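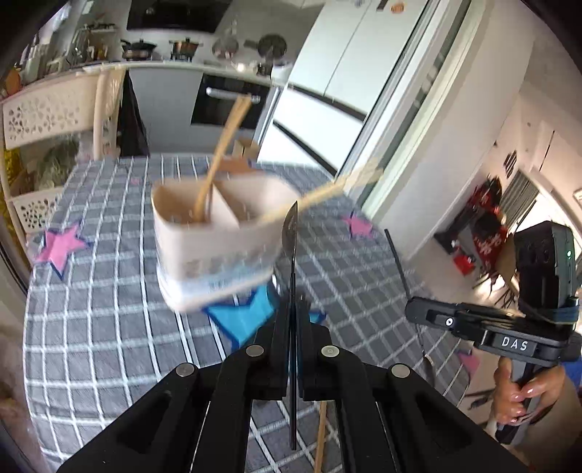
June 29, 2024

So I've finally given up the car! It went in February, and I've been getting the bus to work ever since - the 638 from the end of Pillay Road, which takes its time going all the way round Pollach before it remembers it's meant to be heading into town.

I thought I'd hate it. The first week I did, a bit (two no-shows and a man eating a kipper sandwich), but I've got into the swing of it now. It's 13 stops, and I get a good 20 minutes of reading in if I grab a seat upstairs. I've got through more library books this spring than in the whole of last year, and my sister is fed up with me recommending them.

The walk home is the other nice thing. I hop off early at Gilby Green when it's dry and cut along the canal, past the allotments, and I'm usually in by six with the kettle on.

What I do miss is the big shop. You can't get cat litter and potatoes home on a bus without crying, so I've caved and ordered one of those Lalline trolleys, in green. My mum has the same one. It should come next week.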